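What the Plastic Sheet Is For

Home & Storage, December issue

Every move starts with boxes, and most people buy enough of them. The sheeting is what runs out. At Saseser, a moving supply store on the east side of Narska, the rolls are kept by the register, and the staff say customers often come back for a second one before the truck is loaded.

A roll of thin clear sheeting runs 200 feet and weighs little enough to carry home on a bus. It covers a sofa, a mattress or a stack of chairs, and it can be cut with kitchen scissors. It does not protect anything from a knock. For that you need blankets or padded wrap underneath. The sheet keeps off dust and the dirty hands of whoever is at the other end of the dresser.

The store sells two weights. The lighter one clings and creases, and you can see roughly what is under it, which helps when you are looking for the lamp you need on the first night. The heavier one is stiffer and cloudier, and it stands up to being dragged across a garage floor. Ekpo, the line Saseser carries, prints the weight on the end of the core. Check it before you open the wrapper, as opened rolls can't be returned.

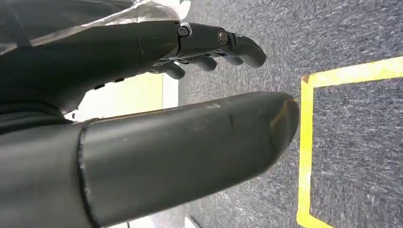 Photo: Drornia

Thin plastic never lies flat for long. It folds up on itself, catches the light and slides off anything smooth. Tape is the usual answer, and the usual mistake is putting tape on the furniture. Run it from plastic to plastic instead. On a table, bring the sheet under the top on both sides and tape the ends to each other. On something tall and narrow, go around twice and tape the overlap. Leave the bottom open.

The open bottom matters more in storage than in the truck. A wood dresser sealed up on all sides in a damp unit can come out with mildew on the back panel. Leather does worse. For anything that will sit through a winter, a cotton sheet goes on first and the plastic goes over it, draped and not wrapped. Old bed linens are fine for this. Dark ones hide the grime, though they should be washed a few times before they go near pale upholstery.

Dust should come off before the cover goes on. It gets trapped underneath and rubs every time the load shifts, and on glossy or dark surfaces the marks show. A dry microfiber cloth is enough for most things. Do the tops, then the undersides and legs.

For a one-bedroom apartment, Saseser suggests a budget of about 80 dollars for sheeting, tape and blankets together. You can spend less if you borrow the blankets. Don't save on the tape. The cheap kind lets go in the cold and leaves half its glue behind when it's warm.

Used sheeting is worth keeping if it has no tears. Shake it outside, fold it in half lengthwise and roll it back on the core. The two of us who tried this on the office furniture got most of a roll back, and it has since covered a bike, a window fan and the patio chairs.

Saseser is closed on Monday.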